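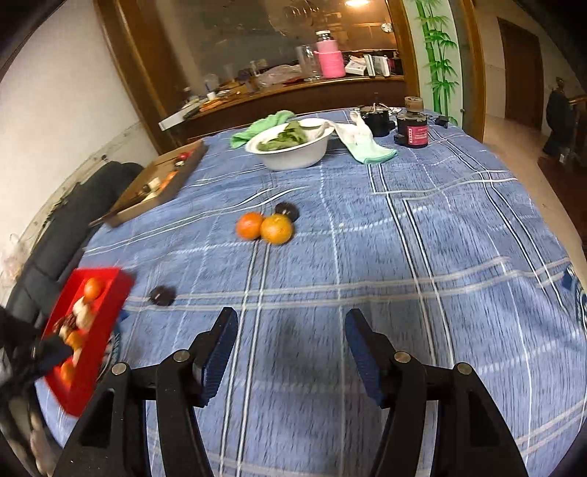 **Rocío Nava**

Asked in Laundry & Fabrics · Viewed 2,784 times

I need a washing method for a woven cotton tablecloth that has lost width over several washes. Mine was 71 inches wide when I bought it in August and is now 69. The length has hardly changed. I wash it at warm, normal spin, then tumble dry on medium until the sensor stops the machine. Detergent is the plain Nena powder, no softener.

Two related problems:

- The white stripes have gone slightly dull next to the blue. There is no visible dye transfer on other items in the load.
- The cloth feels stiff after drying, more so along the hems.

The water in Cokcombe is hard. The utility sheet lists 424 ppm as calcium carbonate, and we have no softener on the supply. The cloth is on the table every day and gets fruit juice on it, so dry cleaning only is not practical.

Can the lost width be recovered, and should I change the temperature or the drying first?
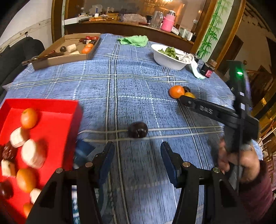 **Nour Nseir**

Change the drying first. Most of the shrinkage in woven cotton is relaxation shrinkage. The yarns are held under tension during weaving and finishing, and they return to a shorter state when they are wet and moved around. Tumbling adds to it. Warp and weft rarely shrink by the same amount, which is consistent with your measurements.

Going from 71 to 69 is a loss of 2.8 percent. That is within the normal range for cotton sold without a preshrunk label, and it should level off.

To get part of it back:

1. Wash on cool, low spin.
2. Take the cloth out damp and lay it flat on towels.
3. Pull by hand across the width, working from the center to the hems. Do not pull on the corners.
4. Iron while still damp, moving the iron across the width.

Expect to recover an inch at most. It will partly go back at the next wash, so repeat the pulling each time.

The dullness and stiffness are a separate matter. At 424 ppm, powder detergent that contains carbonate leaves mineral deposits in the fabric. Use a liquid made for hard water, at the dose on the label for hard water, and run an extra rinse.

**Leopoldo Ayala**

Vinegar. Half a cup in the rinse. Fixed the stiffness on mine, no idea about the width.

**Ezequiel Aguirre**

Agree with the first reply on drying. One addition: treat the juice before it goes in any dryer, including on low. Cold water from the back of the fabric, then liquid detergent, 26 minutes, rinse. Heat can set fruit stains.

I would not use vinegar every wash if the hems have elastic or rubber backing. On plain cotton it is fine. Never combine it with chlorine bleach.

Also measure the cloth flat and dry after ironing. A wrinkled cloth reads short.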